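News > Company Announcements > Community Programs

Bramonico Opens Its Repair Lending Library to All Residents of Inskip

INSKIP, September 2007 – Bramonico, the maker of hand tools and small measuring instruments, announced today that its lending library for household tools is now open to every resident of Inskip. Until now only employees and their families could borrow from it.

The library started in March with 38 borrowers and one room behind the Clallel Street office. Since then, members have made 1,016 loans. The most wanted item is the wet tile cutter, which has a waiting list every month.

"We saw that a good drill is used for some minutes in a year and then it sleeps in the closet," said Thư Võ, head of community programs at Bramonico. "My own neighbors asked me many times when they can join. I am very glad that I can finally answer them."

Membership costs nothing for the first year. A resident can take up to six items at one time and keep them for two weeks. Power tools are given together with a printed safety sheet, and new borrowers of saws must attend a short lesson – it is given every evening that the library is open.

The collection has now 900 items. Part of it was donated by Rundero, the hardware distributor, which will also sharpen the blades without charge.

"People return things cleaner than they received them," said Tia Lockwood, branch manager at Rundero. "I did not expect it, and I worked 20 years in this trade."

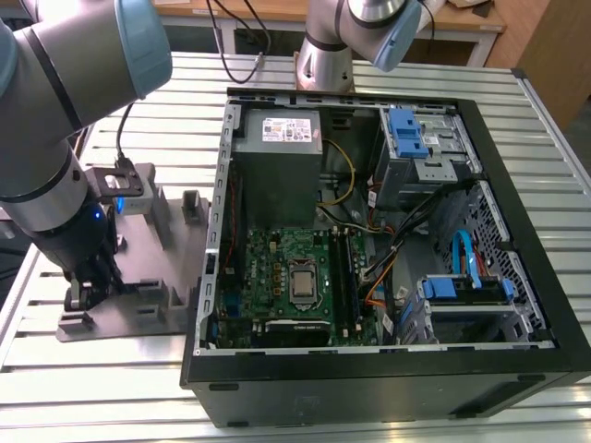
Two robot arms and a fixture plate at a work surface.

Residents can register at the Clallel Street office with a proof of address. Reservations are accepted at the desk or by telephone.

Comments

marlene_k: Is there a long ladder? Ours is too short for the gutters.

Pete in Inskip: Borrowed the tile cutter in my wife's name, worked great. Bring your own ear plugs.

dsw: What about people just over the town line??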